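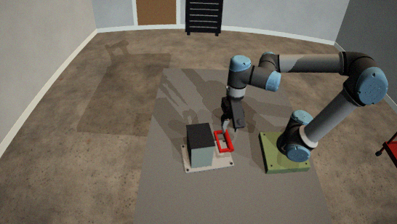 La scène dans Sidura, pince en descente sur le bord gauche du cadre rouge

Bras simulé : le cadre saute ou glisse quand la pince se ferme, une idée ?

Posée par Laine Krūmiņa, le 1er mars 2025
Catégorie : Robotique maison > Simulation
Mots-clés : pince parallèle, contact, frottement, Sidura

Bonjour à tous !

Je prépare un petit poste de prise et dépose pour notre atelier partagé (Kulletham, si certains connaissent) et avant de toucher au vrai bras je voulais tout répéter en simulation, histoire de ne rien casser. Le bras, on l'a récupéré en décembre, il est vissé sur sa platine et il bouge très bien, mais je n'ai le créneau machine qu'un soir sur deux, donc je passe beaucoup de temps dans Sidura à la maison.

Le but est tout bête : attraper le petit cadre rouge par son bord gauche, un doigt à l'intérieur, un doigt à l'extérieur, le soulever, et le reposer sur le dessus noir de la boîte. Le cadre et la boîte sont tous les deux sur la plaque blanche. J'ai modélisé la plaque d'après celle qu'on a découpée à l'atelier, et le cadre, je l'ai dessiné moi-même (c'est un support pour un écran que j'imprimerai plus tard, si j'arrive un jour au bout de cette histoire).

La descente se passe bien. J'arrive à la verticale, lentement, et jusque-là je suis fière de moi. Et puis je ferme la pince, et c'est la loterie. Soit le cadre part d'un coup vers le haut comme un bouchon, soit il reste coincé une demi-seconde et il glisse tout doucement entre les doigts pendant la montée. Une fois je l'ai retrouvé par terre à l'autre bout de la pièce, contre la porte.

Ce que j'ai essayé :
- augmenter le frottement du cadre (ça glisse moins, ça saute plus)
- augmenter la force de serrage (ça saute beaucoup plus !)
- la baisser (ça glisse, évidemment)
- descendre un peu plus bas, mais là le doigt touche la plaque et tout le bras se met à trembler

Le pas de temps, je l'ai laissé à la valeur que j'ai trouvée dans le fichier du projet d'origine, 21 ms. La pince est celle du modèle Jato, fournie par un autre membre de l'atelier, je n'ai rien changé dedans à part la couleur. Pour les collisions, j'ai mis « enveloppe convexe » partout, c'était coché par défaut et ça tournait vite.

Je débute vraiment en simulation (mon métier c'est la reliure, rien à voir), alors si vous répondez avec des noms de paramètres, dites-moi aussi où ils se cachent, merci !!

3 réponses

Réponse de ptitboulon38

Salut, moi j'ai eu pareil avec une pince imprimée et j'ai laissé tomber la simu, j'ai tout réglé direct sur le vrai bras en vitesse lente avec la main sur l'arrêt d'urgence. Ça m'a pris un week-end. Le frottement dans ces logiciels c'est du pipeau de toute façon. Mets un bout de mousse ou de gaine thermo sur les doigts et ça tiendra. Bon courage

 Commentaire de Laine Krūmiņa : Merci ! La gaine je note pour le vrai. Mais je voudrais quand même que ça marche sur l'écran d'abord, le bras n'est pas qu'à moi et si je plante un doigt dans la plaque je vais en entendre parler longtemps.

Réponse de Brennan (réponse acceptée)

Bonjour Laine,

Je crois que tu as deux soucis mélangés, ce qui explique que chaque réglage arrange l'un et empire l'autre. J'ai passé une partie de l'hiver sur un montage du même genre (prise d'un anneau plat, même famille de pince), donc je te donne l'ordre dans lequel je ferais les choses.

D'abord, l'enveloppe convexe. Pour la boîte et la plaque, aucun problème. Pour ton cadre, c'est une catastrophe ! Un cadre ouvert passé en enveloppe convexe devient un pavé plein pour le moteur physique. À l'écran tu vois un trou, le moteur, lui, voit de la matière partout. Le doigt que tu veux mettre à l'intérieur descend donc dans du plein, le moteur essaie de l'en faire sortir dès que la pince se ferme, et ton cadre s'envole. Tu peux le vérifier tout de suite : menu Affichage, puis « Formes de collision ». Si le milieu du cadre se remplit, tu tiens le coupable.

Pour réparer, ne passe pas par le maillage exact, c'est lent et ça vibre. Construis la collision du cadre avec des pavés simples, un pour chaque côté, et laisse le joli maillage pour l'affichage seulement. Clic droit sur l'objet, « Géométrie », puis tu décoches « Dériver du visuel » et tu ajoutes tes pavés à la main. Compte dix minutes, un peu plus si comme moi tu te trompes de repère la première fois (l'origine est au centre du pavé, et pas dans le coin, j'ai râlé un bon moment là-dessus).

Ensuite le pas de temps. 21 ms, c'est énorme pour du contact. Ça passe pour regarder un bras se promener dans le vide, mais pour serrer une petite pièce il faut descendre : j'utilise 2 ms. C'est dans « Physique », onglet « Solveur ». La simulation va ramer un peu, tu peux couper les ombres pour compenser, elles ne servent à rien pour ce test.

Pour la glisse pendant la montée, regarde le frottement des DOIGTS avant de toucher à celui du cadre. Dans pas mal de modèles de pince qui circulent, les doigts n'ont aucun matériau affecté et le moteur prend une valeur par défaut très basse. Je ne sais pas comment est fait votre fichier Jato, mais ça vaut le coup d'œil. Remets aussi le frottement du cadre à quelque chose de raisonnable, j'imagine que tu l'as poussé très haut à force.

Et pour le tremblement quand le doigt touche la plaque : garde un petit jeu en bas, tu n'as pas besoin d'aller au contact. Le cadre est posé à plat, tu peux le pincer à mi-hauteur de son épaisseur. Vu ton image tu descends vraiment tout près de la boîte, qui est nettement plus haute que le cadre, alors vérifie aussi que le doigt extérieur ne frotte pas contre elle quand la pince est ouverte. Si c'est serré, ouvre moins, ou prends carrément le cadre par le bord droit, il y a de la place de ce côté.

Dernier truc, ferme la pince en commande d'effort limité et évite la commande de position. Si tu lui demandes d'aller à « zéro millimètre » avec un cadre au milieu, elle pousse tout ce qu'elle peut, et on revient au bouchon de champagne.

 Commentaire de Laine Krūmiņa : Oh là là. J'ai affiché les formes de collision et le milieu du cadre est tout plein. Je regarde ce trou depuis des jours et il n'existait pas !!

 Commentaire de Laine Krūmiņa : Retour après une soirée dessus : pavés refaits, pas à 2 ms, et les doigts n'avaient effectivement aucun matériau. Plus de saut du tout. J'ai laissé tourner 2 000 pas avec le cadre tenu en l'air et il n'a pas bougé. Il me reste la dépose sur la boîte, il arrive un peu de travers, mais je vais chercher seule avant de vous embêter.

 Commentaire de Brennan : Super ! Pour la dépose de travers, regarde si tes deux doigts se ferment à la même vitesse. Et ralentis les derniers centimètres.

 Commentaire de ptitboulon38 : ok pour le coup du trou plein je savais pas, je vais peut-être rouvrir mon vieux projet

Réponse de mireille_cnc

Tout ce que dit Brennan, plus une bricole pour le jour du passage au vrai bras. Mesure l'ouverture réelle de ta pince au pied à coulisse. Chez nous le modèle annonçait 21 mm et la vraie s'arrêtait à 19, à cause des vis de butée montées par l'ancien propriétaire. Dans la simulation tout passait large, et sur la table le doigt est descendu pile sur le bord de la pièce. Rien de cassé, mais j'ai eu chaud.

Pense aussi à relever la position de la plaque par rapport à la platine du bras une fois que tout est vissé, et reporte-la dans Sidura. Nous, on avait gardé les cotes du plan et la plaque avait été tournée au montage. Un coup de feutre au sol de la plaque pour repérer le bon sens, et on n'en parle plus.

 Commentaire de Laine Krūmiņa : Je prends le pied à coulisse pour mon prochain créneau, merci ! Par contre le feutre, sur une plaque toute blanche, je vais d'abord demander la permission :)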